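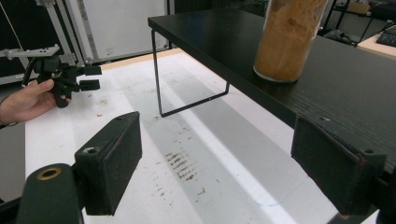

One respondent to the February call wrote that the notice had not made clear whether people taking part bring things from their own kitchens or work only with what is on the table, and that she would have applied sooner had she known. The items are supplied. Details are given under Materials.

CALL FOR PARTICIPANTS
Shelf and Tabletop Arrangement Study, second round
Gromier, Skarnanstead site
Reference: 226

Purpose

Gromier tests small home storage pieces before and after they go on sale. The second round of the arrangement study looks at how people place, move and put back everyday items on and around a raised shelf that stands on a table. The results are used to set shelf height, foot shape and top finish for the Bolau line of riser shelves, and to choose a surface coating for the tables sold with it.

The first round covered 393 completed arrangements. It gave usable data on reach and placement but too little on repeated use of the same spot. The second round is set up to fill that gap.

Materials

The work is done at a table with a white top and a light wooden edge. A black riser shelf with a dark wood-grain top stands on thin metal legs on the table. Items placed on the shelf include a tall clear jar with a light brown granular fill. Further jars, tins and boxes are issued from stock for each session according to the task sheet.

The fill stays in the jars. No task calls for opening, pouring or tasting. Participants with food allergies should still list them on the form.

Participants do not bring items of their own. Bags and coats are left in the lockers by the entrance.

Tasks

Each session consists of four blocks with a short break after the second.

Block A. Placement. Items are set on the shelf and on the table in front of it in any order the participant finds workable. No layout is given.

Block B. Retrieval. Items are called for by label and brought to the near side of the table, then returned. The return position is up to the participant.

Block C. Repeated contact. One item is lifted and set down in the same area of the tabletop for a fixed number of cycles. The number is printed on the task sheet. The pace is slow and may be stopped at any point.

Block D. Clearing. The table is cleared, the shelf is lifted off, the top is wiped with a damp cloth, and the shelf is put back. Marks that remain after wiping are logged by staff and left in place for the next reading.
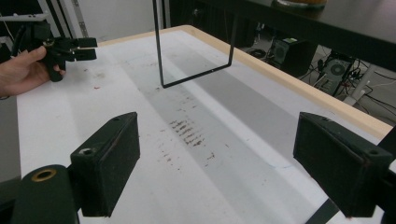 Tabletop with gray stripe. Brown streaks and specks in the middle area.

Surface readings

The table is not replaced between participants. Scuffs, smudges and streaks are part of the record, and the top will look used. Please do not try to rub out marks with a fingernail, coin or scouring pad. Only the cloth provided may be used, and only in Block D. Cleaning sprays, hand cream and wet hands affect the readings. Hands are washed and dried before Block A.

Rings with raised settings, bracelets and watches are taken off for the session. A small tray is provided. Plain bands may be worn and are noted on the sheet.

Who can take part

Applicants must be 18 or older and able to stand at a table for the length of a block. A high stool is available on request, and seated sessions are scored separately. Participants must be able to lift a full jar with one hand and a small shelf with two. Left-handed applicants were underrepresented in the first round and are encouraged to apply.

No training or trade background is needed. People who stock shelves, pack boxes or work in a kitchen for a living may apply and should say so on the form.

The following cannot be accepted in this round:
Employees of Gromier and members of their households
Anyone who took part in the glide and drawer tests under the Fu project in the last year
Anyone with an open cut or a dressing on either hand on the day

First-round participants may apply again. They will be given a different task sheet.

Time and place

Each participant attends two sessions of two hours, at least one day apart. Sessions are held in the test room on the ground floor of the Skarnanstead site. There is step-free access from the parking lot. Daytime and early evening slots are offered; state all slots that would suit, as changes after booking are hard to fit in.

The round runs for 8 weeks. Both sessions must fall within it. A participant who misses the second session will be offered one new slot.

Payment

Payment is made as a flat amount per session by bank transfer after the second session. A participant who stops early in a session is paid for that session in full. If only one session is attended, one session is paid. Bus fare is paid back against a ticket. Parking is free. Meals are not provided, but water and coffee are available outside the test room. Drinks are not allowed at the table.

Records

Sessions are recorded from the table side. Recordings show hands, forearms and the work area, and may at times include more of the participant. They are stored under a participant code. Names and bank details are kept in a separate file and removed once payment has cleared. Consent may be withdrawn until the end of the round, in which case the recordings are deleted and the payment stands. Surface readings cannot be withdrawn, as marks on a shared top cannot be assigned to one person.

Clothing

Sleeves should be short or able to be rolled above the wrist. Closed shoes are required in the test room. Long hair is tied back for Block D.

How to apply

Ask for the form at the Gromier front desk in Skarnanstead or by mail, quoting reference 226. Fill in all fields, including height, dominant hand and any limits on lifting. Forms without a height entry are returned.

Forms must be received by 29th June. Applicants will be told in writing whether a place is available. Those not placed can ask to be kept on the reserve list, which is used for cancellations at short notice. Tick the last box on the form for this.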